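Flirkus: Interview with Abelardo Daza, Head of Packing Operations

As part of its continuing series on work and technology, the editorial office spoke with Abelardo Daza, who is responsible for packing operations at the food service supplier Flirkus. The company employs 69 people and has used the Proltach two-armed packing station since June. The conversation took place at the development site, where new handling routines are prepared before they reach the packing floor.

Mr. Daza began with the work itself. "Packing pastry is light work, but it is the same light work all day," he said. "An experienced packer on our floor handles 420 pieces in a shift. The wrists feel it long before the back does."
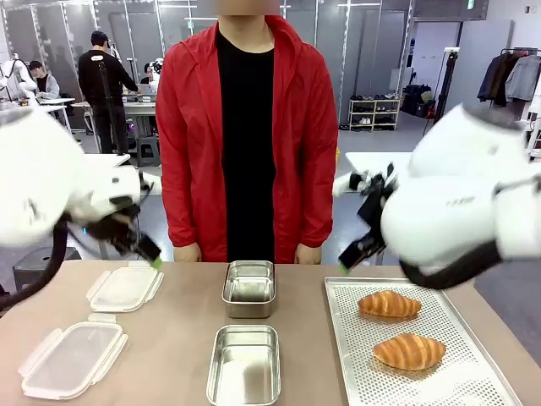
Two arms at the packing table, with steel containers at the center and bread rolls on a perforated tray.

Asked why baked goods had been chosen first, Mr. Daza replied that the choice had been made by the staff. In a survey held before the purchase, 75 percent of packers named the pastry line as the post they would most like to share with a machine. He acknowledged that it was also one of the harder tasks to hand over. "A carton has corners. A croissant has a shape of its own every time, and a customer will notice if it has been squeezed."

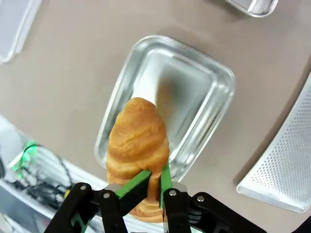
Grip settings are therefore decided jointly by the technical team and the packers. Under the agreement reached with employee representatives, 3 packers from each shift receive paid training and may change a setting or stop the station without asking a supervisor. Mr. Daza described this as the most debated clause in the agreement. "Some managers wanted a sign-off. The packers said that whoever stands at the table should decide, and I came to share that view." 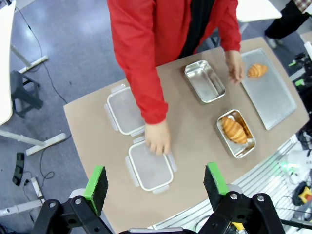

The division of tasks remains under review. Laying out containers and checking the finished goods are still assigned to people, and job descriptions have been rewritten to reflect the added responsibility. Pay grades have not yet followed. "That is a fair complaint," Mr. Daza said. "I have raised it, and I expect to be asked about it again."

No positions have been cut under the program, although two vacancies on the early shift were left open. Mr. Daza declined to say whether they would be filled. A second station is planned for the Baltik site, where packers will be surveyed before any equipment is ordered.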